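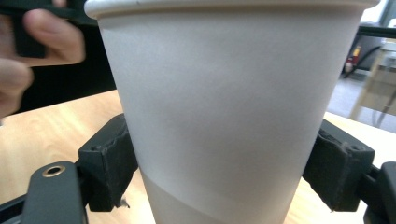

Galería de envases blancos, sala 201

Piezas del archivo de Plinivau fotografiadas sobre mesa de madera clara. Publicado el 18 de junio de 2024. Las referencias siguen el inventario de Cedama.

Ref. 2. Vaso de papel
Acabado mate, borde enrollado y pared que se estrecha hacia la base. Se archiva en vertical, sin apilar.

Ref. 7. Recipiente cilíndrico
Cuerpo inferior ancho y tramo superior más estrecho, con escalón entre ambos. Detrás, un segundo cilindro blanco de menor tamaño.

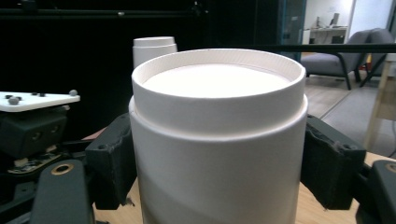
Consulta del fondo

Las fichas de la serie Canitz se revisaron en mayo. Acceso con cita previa.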